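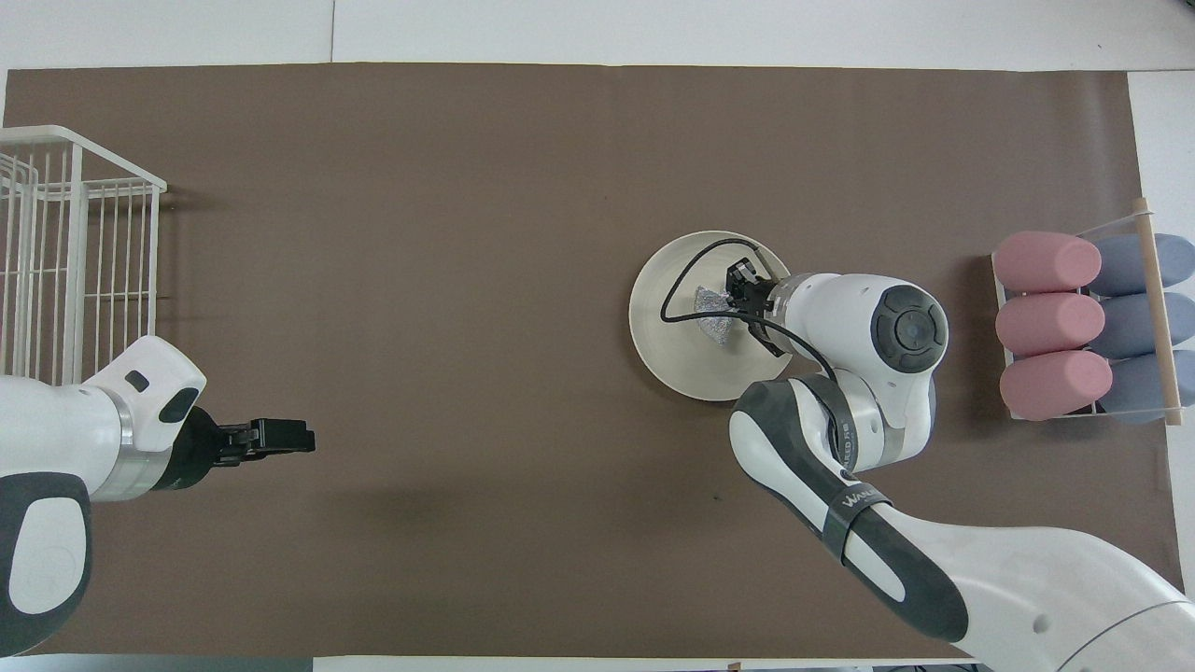

4.3 The open day at Ullach

Most of our visitor data come from a single afternoon in February, when the lab at Ullach opened its doors and we ran the table-tidying task over and over for whoever walked in. I had planned to treat it as a side activity and write up the benchmark runs as the main study. After reading through the comment cards I changed my mind, so this section is longer than the one before it.

We had nearly 500 people through the building, but only 60 of them stayed at our table long enough to fill in a card, and 46 of those cards were complete enough to use. Mariann Vass stood at the door handing them out. Setareh Moradi and I took turns at the table, and Gergely Kun sat at the desk with his hand near the stop button and answered the technical questions I couldn't.

The task was the same one we use in Section 3. There is some tableware on a brown mat, a rack of pink and blue cups at one side, a white wire dish rack at the other, and a piece of crumpled silvery trash that has to go. Two arms share the work. I like this setup for visitors because everybody has cleared a table, and they arrive with strong opinions on how it should be done (one man told me at length that you always start with the cups, and I still don't know if he's right).

What I hadn't expected was how much people cared about the trash. On the cards we asked for "the moment you remember best," and I was sure it would be the cups, since those took us most of the fall to get working. Instead the wrapper came up again and again. Visitors leaned in when a gripper went down toward it and leaned back when the arm lifted. A crumpled thing has no obvious place to grab, and I think people feel that in their own fingers while they watch. Panagiotis Dervishi coded the cards without knowing what I was hoping for, and he ended up making a separate category just for this.

The second thing they wrote about was the arm that wasn't busy. While one gripper works, the other often just waits over the mat, fingers empty. To us that's ordinary scheduling. To visitors it looked like hesitation, or politeness, or in one case "a little brother waiting his turn." I find that last one hard to use as data, but I kept it. Figure 5 shows the kind of moment I mean, with one gripper full and the other one free.

Figure 5. The tidying task from across the table. The arm on the left holds a crumpled, silvery wrapper just above the back edge of the mat, while the other gripper is empty. The plate and the dish rack have nothing on them.
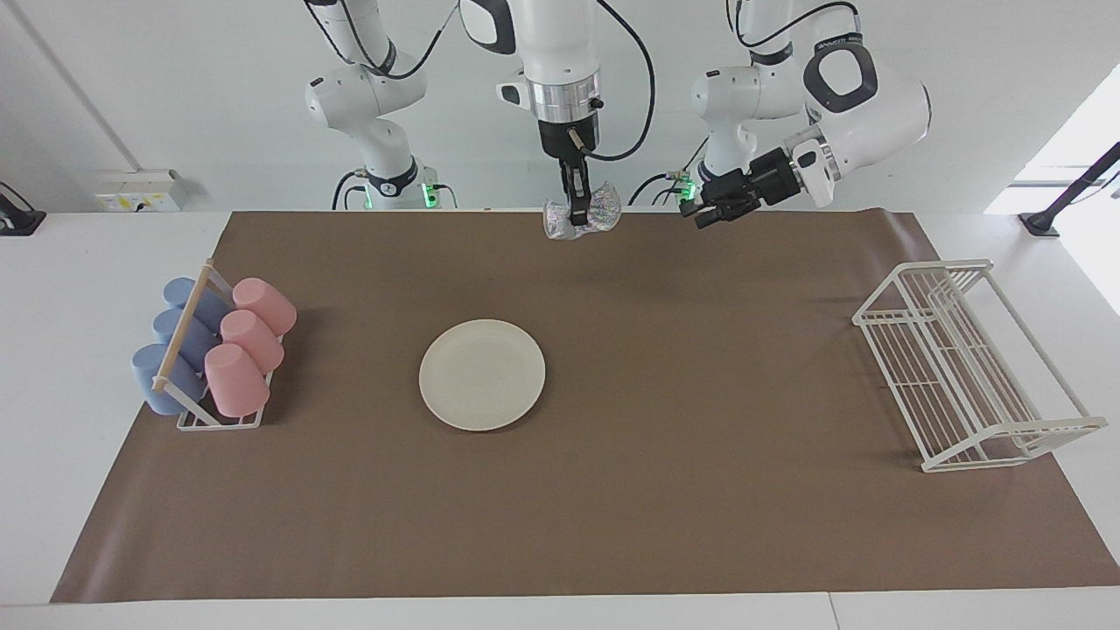
Should a demonstration like this be slowed down for visitors? We think a small slowdown is worth it during grasping, because that is where the cards show people paying the most attention, but the long moves across the table can stay at normal speed.

We didn't test this properly. Mehrangiz Bakhtiari suggested halfway through the afternoon that we switch between two speed settings, and we did, but we didn't keep a clean record of which visitor saw which. I'd do that differently next time - the settings should be printed on the card itself. As it stands, all I can say is that the complaints about speed were complaints about waiting between steps, and that they mostly came from people who had been standing at the back.

One more point on the cards. We used the short form from the Nuvimau visitor kit, which asks people to rate trust, interest and comfort and leaves one open line at the bottom. The ratings bunched up near the top of the scale and didn't tell us much. People are nice to you when you're standing right there. The open line was far more useful, and if I had room for only one question I'd keep that and drop the rest. Setareh disagrees with me on this and wants the ratings for comparison with the Bonadau visit, so both are reported in the next section, with the open answers first.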